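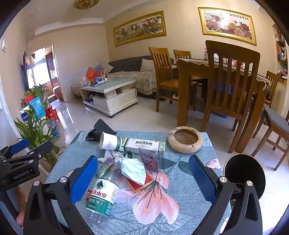 Clenen

Clenen is a software package for preparing recordings made with hand-held grippers for use in robot learning. It takes video and motion sensor logs from one or more grippers and produces time-aligned episodes, each with a path for the gripper, a jaw opening value for every video image and an optional text label. The package is written mainly in C++, with a Python interface and a browser-based review tool called Lendo. It does not control robots directly.

Contents
1 History
2 Processing
3 Jaw opening
4 Lendo
5 File format
6 Limitations
7See also

History

Clenen began as a set of scripts at Rostent, a small firm that made calibration tools for warehouse arms. The scripts were first used to line up video with motion sensor data during bench tests. Version 1 handled a single gripper and required a printed marker board within view at the start of each recording. Version 2 dropped the board and added support for pairs of grippers. The current series, version 4, replaced the original tracking code and moved the settings from a single long file to one file per stage.

Rostent stopped selling the package separately after version 3 and released the source code the following September. Maintenance later passed to the Domínguez Laboratory, which still runs the issue tracker and builds the installers.

Processing

A recording passes through 5 stages: import, time alignment, tracking, jaw estimation and export. Each stage writes its output to disk, so a failed stage can be run again without repeating the ones before it.

Time alignment uses the motion of the gripper itself. The software compares the rotation seen in the video with the rotation reported by the motion sensor and searches for the shift at which the two agree best. Motion samples are expected at 200 per second. Lower rates are accepted with a warning.

Tracking estimates the position and direction of the camera from fixed points in the room. Points on the gripper's own arms and fingers are masked out first, as they stay nearly still in the image while the room moves past and would otherwise pull the estimate toward no motion at all. The mask is drawn once per gripper model and stored with the calibration. Hands and a second gripper cannot be covered by a fixed mask, and are handled by a separate moving-object filter.

Points on distant furniture, wall edges and picture corners tend to last longer than points on the work surface, where objects are picked up and put down. Version 4 therefore keeps two groups of points. The far group sets direction, and the near group sets scale and small shifts in position.
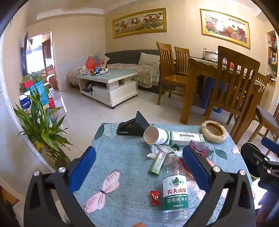

The near group is rebuilt whenever more than half of its points are lost, which often happens when a finger passes close in front of an object. A printed tablecloth gives many usable points, though cloth that slides or wrinkles during a task can drag the whole group with it. The filter compares the two groups and discards the near one when they disagree for longer than a set time.

Jaw opening

Jaw opening is measured from the image. The software finds both finger pads by color and shape, measures the gap between them and converts it to millimeters with a table made during calibration. Calibration takes 28 images with the jaws held at known widths. If one pad is hidden, its position is worked out from the other pad and the known linkage shape. If both are hidden, the value is left blank and filled in later by interpolation.

Lendo

Lendo is the review tool. It shows the video beside a plot of the path and jaw opening, and lets a reviewer trim the start and end of an episode, split it or mark it as rejected. Labels are typed by hand or picked from a project list. Edits are kept in a separate file and the source recording is never changed.

File format

Exported episodes are folders holding compressed video, a table of poses and a short text header. The header records the software version, the calibration used and the time shift found during alignment. Files from version 3 can be read but not written.

Limitations

Tracking is weak in rooms with plain walls and on glossy floors, where reflections may be taken for fixed points. Clear plastic objects cause similar trouble in the near group. Long recordings drift, and users are advised to split them before import. The package has no means of estimating contact force.

See also

Hand-eye calibration
Imitation learning
Visual-inertial odometry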